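리뷰 > 로봇·자동화 > 원격조작 장비

Pikeo 원격조작 키트 한 달 사용기: 팔은 로봇이 쓰는데 어깨는 내가 아프다

작년까지 우리는 로봇 손목을 직접 붙잡고 끌고 다니며 동작을 가르쳤다. 한 팔이면 그럭저럭 할 만한데 양팔이면 사람 손이 모자란다. 그래서 들인 게 Pikeo다. 조종간 두 개를 쥐고 움직이면 로봇의 양팔이 따라오고, 그 궤적이 시연 데이터로 저장된다.

설치는 오전 9시에 시작해서 점심 전에 끝났다. 설명서에는 50분이라고 적혀 있다. 쓴 사람은 케이블을 이미 다 찾아 놓은 상태였을 것이다.

첫 과제는 공구함 정리로 잡았다. 커터칼을 집어 케이스 제자리에 넣는, 사람이라면 통화하면서도 하는 일이다. 조종간으로 하면 통화는커녕 숨도 참게 된다.

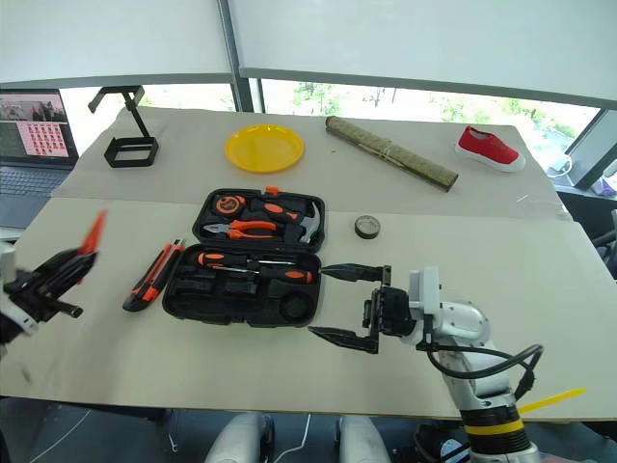
공구함 정리 과제. 줄자와 펜치, 망치는 뚜껑 쪽에 있고 커터칼은 케이스 왼쪽에 나와 있다.

추종감은 좋다. 천천히 움직이면 지연을 거의 못 느끼고, 두 팔을 따로 놀려도 꼬이지 않는다. 전에 쓰던 Moltis는 왼손을 움직이면 오른손이 눈치를 봤다.

문제는 집게 감각이다. 힘 피드백이 있다고는 하는데, 드라이버를 쥐었는지 허공을 쥐었는지 손끝으로는 구분이 안 된다. 결국 눈으로 보고 판단한다. 납작하게 누운 절연테이프는 특히 얄밉다. 두 손가락 집게로 들려면 요령이 필요한데, 그 요령은 설명서에 없고 내 목 근육에만 남았다.

기록 소프트웨어 Ploreo는 무난하다. 망친 시연을 발판 한 번으로 버리는 기능은 훌륭해서 제일 자주 썼다. 다만 버린 횟수까지 화면에 띄워 주는 건 좀 참아 줬으면 한다. 시연 100개를 모으는 동안 그 숫자를 계속 봐야 했다. 목표가 2,000개라는 말은 팀에 아직 안 꺼냈다.

장점: 양팔 추종, 빠른 재시작, 발판
단점: 빈약한 힘 피드백, 무거운 조종간, 버린 횟수 표시
별점: 5점 만점에 3.5점

양팔 과제를 한다면 살 만하다. 한 팔만 쓴다면 그냥 손목 잡고 끌어도 된다. 조종간 거치대는 꼭 같이 주문할 것. 나는 따로 시켰다가 배송비를 두 번 냈다.

최근 글
- Partanen 그리퍼 패드 교체 후기
- Moltis를 처분하며
- Ploreo에서 시연 구간 잘라내기
- 원격조작용 의자, 비싼 게 답인가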